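Utesent Users Forum > Safety and Fault Reports
Topic: Unexpected downward motion during bin picking

clandry_otach
Posted December 28, 2024

I am reporting a fault on our picking cell so that other sites running the Vimar controller may check their own configuration. During a routine run, the arm continued downward after the gripper had closed and pressed against the bin floor before the protective stop engaged. No person was within reach. The log shows fault code 255, which the manual lists only as "unspecified."

The fault has now occurred 2 times in 25 runs. Operation is suspended until a cause is established.

Colleen Landry
Otach

benchrat
Reply to clandry_otach

Please confirm whether the contact force limit was changed after the last firmware update. On our cell the update restored the default value without notice, and the default is far too high for work near a hard floor.

clandry_otach
Reply to benchrat

The limit was verified before each run and had not changed. I have sent the logs to Ansari, who maintain our controller, and will post their findings.

m_ostrow
Reply to clandry_otach

I do not agree that this belongs under controller faults. Code 255 appears on our site when the planner loses the height estimate for an item. Clear plastic is the usual cause. The depth reading passes through it and the arm is sent to the floor. Which objects were in use?

clandry_otach
Reply to m_ostrow

The set is mixed: a scrubbing sponge, a small blue block, a glossy black oval piece and a few others, with a clear container among them. The layout during picking is as follows.

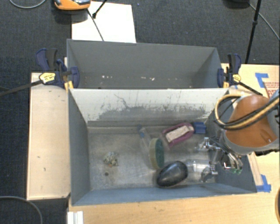 tallgrass13
Reply to clandry_otach

I would side with m_ostrow on the cause, but the stop is the more serious matter. A bad height estimate should never be able to drive the arm into a surface. Set a hard floor plane in the safety configuration, 13 mm above the bin, and test it with the clear items removed – then again with them present.

benchrat
Reply to tallgrass13

A 13 mm plane would rule out most flat objects. The force limit is the proper safeguard and should be tested first.

clandry_otach
Reply to benchrat

Both tests will be carried out. The cell remains locked out until Ansari have replied.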